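The Drawer at the End of the Kitchen

Every home in Verkdale has one, and in most of them it sticks. Pull hard and out come the takeout menus, the dead batteries, a key to a bike lock last seen in another state. The junk drawer has survived open shelving, the label maker and at least one wave of people asking their spatulas if they brought them joy.

Bistine, a housewares shop in Brinstead, once put out a survey card on the subject. It got 448 replies, many of them long, a few of them angry. Only two people claimed to have no such drawer, and one of those admitted to a closet.

The market has been eager to help. A set of bamboo dividers from Soomro costs $139, a lot to pay for telling rubber bands where to sleep. Most buyers fill the slots neatly on the first evening. By January there is a soy sauce packet in with the stamps.

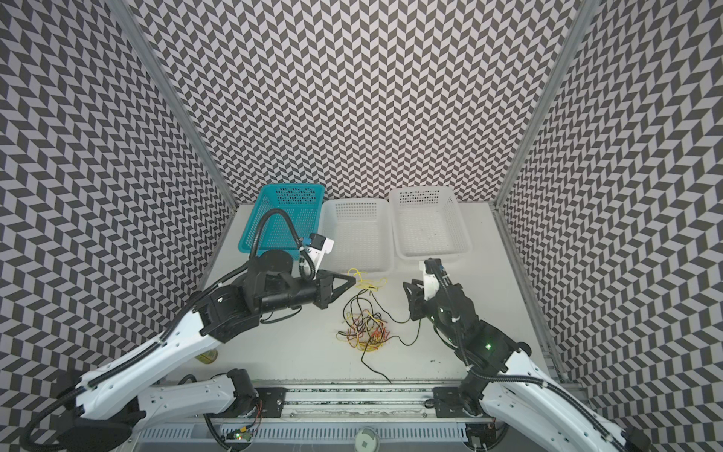
Page last modified: January, 4:15 p.m.

Baskets are the cheaper road, and the more crowded one. They go on shelves, under sinks, inside other baskets. A house can hold a startling number before anyone asks what is in them, and the answer is usually cords.

My own drawer holds roughly 1000 twist ties, by weight if I trust the kitchen scale. I have thrown them out before. They came back, one loaf of bread at a time, and I have stopped taking it personally. The tape measure is in there too, under the birthday candles, and I can find it in the dark.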